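Chapter 4
When the Grip Lets Go

I want to start this chapter with the dumbest fault I ever chased, because it taught me more than any of the clever ones. It cost me most of June and one very long Saturday, and at the end of it the fix took less time than making a pot of coffee.

I was working at Skirkwood then, on a sorting cell we called Bemura (don't ask, the name was on the door before I got there). The job sounded like nothing. Pick up a flashlight from the table, move it to a bin, go back for the next one. We ran it in batches of 1,000 picks, and for weeks it behaved so well that I stopped watching it. Then one morning I came in and read the log: 88 drops in a single batch! The night before, there had been 2.

Now, a dropped flashlight is no tragedy. But a gripper that drops things has told you it can't be trusted to hold things, and there were people walking past that cell all day long. So we put the guard up, cut the speed, and started looking.

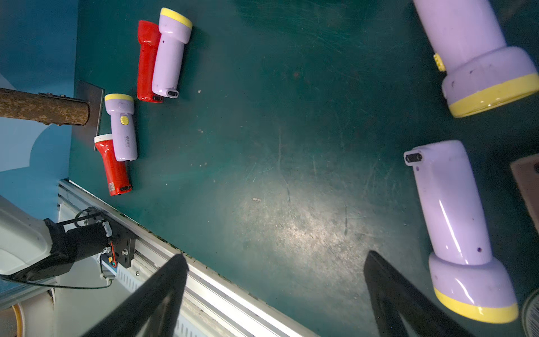 My first guess was the fingers. It's always my first guess, and I'd like you to notice how quickly I made it. I swapped the pads, ran another batch, and got nearly the same number of drops. My second guess was the vision software, so I spent four days there, happily adjusting things that had never been broken. (If you've ever cleaned the whole kitchen to avoid one phone call, you know the feeling.)

It was Amber Furnival, my bench partner, who asked the question I should have asked on day one: which picks were failing? I'd been counting drops and never sorting them. We sat down with the log and a box of crackers and went through it line by line. The drops started after pick 362, and nearly all of them happened when two flashlights were lying right up against each other. One finger came down between them, found no room, and closed on a bad angle. The force reading looked fine - the finger was pressing on something, after all - so the controller reported a good grip and lifted.

And why that batch? Somebody had loaded a new settings file partway through the run, and the minimum gap between neighboring parts had gone back to zero. One line in one file. We'd bought the controller from Ukier, and it did exactly what the file told it to do.

We'll come back to this case several times, so keep three terms in mind as you read. The fault was the wrong value in the file. The error was the controller's belief that it had a good grip. The failure was the flashlight hitting the floor. In Section 4.1 we'll pull those apart properly, using the Grímsdóttir worksheet, and you'll fill in the first page for the Bemura drops before moving on to a cell of your own.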